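Come and boss our kitchen robot about — visitors wanted for the Tritell open day in Hitley 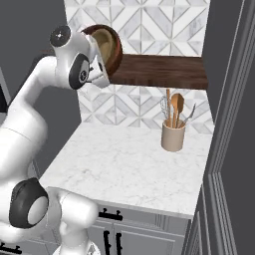
The arm with a wooden bowl, up by the shelf, in our simulated kitchen.

I run the visitor side of things at Tritell, and I'm looking for people to come and spend a morning with us, have a go and tell me what they think. You don't need to know a thing about robots. If you've ever put the washing-up away in somebody else's kitchen and had to guess where it goes, you're just the sort of person I'm after!

The day starts with a short demonstration on the big screen, where you'll see the arm at work in the simulated kitchen. Then it's over to you. You'll sit with one of us and give it small jobs in your own words (bowls, spoons, that kind of thing), and afterwards there's a chat over tea about what felt easy and what drove you up the wall. Please be blunt, we can take it.

We've got 40 places, split between a morning and an afternoon group, and each visit lasts 100 minutes. Everyone gets lunch and a £63 thank-you, plus bus fare if you're coming from outside Hitley. You need to be over 18 and happy to be recorded speaking — sound only, no faces.

We're in the Devadiga building, step-free from the car park, second door along. To put your name down, fill in the short form at reception or ring the Tritell front desk and ask for the Gikon open day list. Replies by 2021-03-26 please, and do say if you'd prefer the afternoon.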